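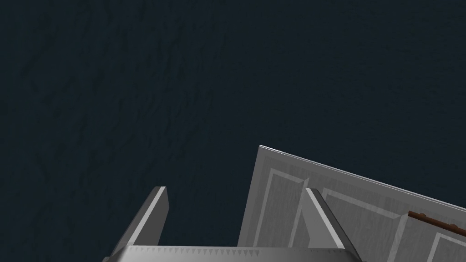
Is a simulator worth the bother before I build a home robot arm that opens cabinet doors?

Only for the parts a simulator gets right, and contact with a door pull isn't one of them. Use it to check reach and joint limits, then spend the rest of your time on the bench.

Posted in: Robotics > Home & Shop Builds

Mercy Ndung'u
I'm putting together an arm in the garage with a two-finger gripper, and the plan is to have it open the doors on my shop cabinets. A guy at the Vikia makerspace swears I should get it working on screen first. I've done 231 practice pulls in the simulator and it looks great on paper. I don't trust it. My hinges are old, one door sticks, and I haven't bought motors yet. Has anyone here gone from screen to real door without starting over?

Gadetti
I went through this in September. My success rate on screen was lovely, and on the real cabinet I got 2 clean opens out of 34 tries. The friction number I had typed in was a guess, and the arm flexed more than the model said it would. What the simulator did catch was an elbow that would have hit the bench, so I won't call it a waste. Get a cheap luggage scale, hook it on your worst door and pull until it moves. Put that number in the model, then add some randomness to it - hinges don't behave the same way twice. If your gripper still manages most of the time, buy motors. And put rubber on the fingertips. Bare ones slid right off my pull.

I'd be wary of anyone quoting a success rate who won't tell you what door they used.

horance53
just buy a bigger motor

Siriwardena
Please don't just buy a bigger motor. That's how I tore a handle out of the door, screws and all. Set a current limit first, and keep a switch where you can reach it that cuts power to the arm. As for the simulator, I gave up on mine after a weekend and don't miss it, but my arm only has to open one drawer.

Tagged: robot arm, gripper, simulation, cabinets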